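Starting Over With Secondhand Toys

Tane Nepia opened his toy shop in Drellton with 300 items on the shelves, and none of them were new. Most had come from garage sales, a closing preschool and his sister's basement. Three years later the shop carries 2,000 items at a time, and families drive in from Bolger and Enari to look through them.

The shop has one long room in front and a smaller one in back where donated and bought-in goods are cleaned, checked and repaired. Nepia was at the bench in the back room when we spoke, putting the axle back on a pull-along dog. He kept working through most of the conversation.

"I was a bus mechanic for 16 years," he said. "My knees were done with it. I still wanted to fix things, but I wanted to do it sitting down."

He had no background in retail. What he had was two children who had outgrown a garage full of playthings, and a sense that he was throwing away good material. He took four boxes to a thrift store and was told they already had more toys than they could sort. The clerk said a lot of what came in went straight to the dumpster because there was no one to match up the pieces.

"That bothered me for weeks," he said. "A puzzle with every piece in it, in the dumpster, because who has time to sit and put a puzzle together to find out. Well, I had time."

He rented the building in January, which he now calls a mistake. People had just bought toys for the holidays and had no interest in more. Sales in the first month came to $600, less than the rent. He remembers one afternoon when the only person through the door was the mail carrier, who bought a yo-yo.

Business picked up in spring, when parents began cleaning out closets and bringing him bags. He pays cash for some things and store credit for most. Credit is worth more to the seller, and he says it keeps the same families coming back as their kids get older.

"You see a kid move through the shop," he said. "First it's stacking rings, then it's the trains, then they won't come in anymore because it's a baby store. Then there's a little brother."

Trains sell fastest. Wooden track rarely stays on the shelf longer than a day or two, and he keeps a list of people who want to be called when it comes in. Stuffed animals are the hardest to move, and he stopped accepting them after the first year except for puppets. Board games do well if the box is marked complete. He checks every one against the rule sheet and signs a slip of paper that goes inside the lid.

Pretend-play pieces are somewhere in between. Toy food and small pots come in loose, by the bagful, and he sells those out of open bins so children can choose their own. The big pieces take up floor space, and he has turned down some nice ones for that reason alone. When he does have a play kitchen, he says, it is the one thing every child in the shop goes to, including the ones who are too old for it.

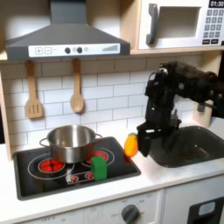 What he won't sell

Nepia keeps a printed binder of recalls on the counter and adds to it each week. Anything on the list goes in the trash, and he cuts it in half first so it can't be picked out and used. He also turns away cribs, car seats, painted toys he can't date, and anything with a battery cover that doesn't close with a screw.

"I'm careful about magnets," he said. "If I can't tell how they're held in, I don't take it. People get annoyed with me. They say their kids played with it and they were fine. I'm sure they were."

Cleaning takes up more of his week than selling. Hard plastic gets soap and warm water, then a rinse, then a night on the drying racks. Wood gets a damp cloth and nothing else. Doll clothes go through the wash in mesh bags. He once ran a batch of building bricks through the dishwasher on the wrong cycle and ended up with something he keeps on the windowsill to show people.

Electronic toys were a sideline until a customer gave him a box of old Elteck keyboards, all dead. He got most of them working with new battery contacts and a can of cleaner. Now he does repairs on the side for a flat fee, and he turns down anything he thinks will cost more to fix than it's worth.

Prices are kept low on purpose. There is a bin by the door where everything costs 50 cents, and he refills it every morning. He said some of his regulars are grandparents who come in with a handful of quarters and let a child take as long as they want.

He has been asked about opening a second shop in Enari. He looked at a space there last fall and liked it, but he would need to hire someone he trusted with the checking, and he isn't sure he wants to be anybody's boss.

"I could do it," he said. "The numbers are okay. But then I'd be driving back and forth and doing paperwork, and somebody else would be sitting at this bench."

His older daughter, who is in high school, works the register after classes let out and has taken over the shop's window display. She changes it monthly. The current one is all boats.

Nepia finished the dog while we talked about the window. He rolled it across the bench, decided one wheel was still pulling to the left, and took the axle off again.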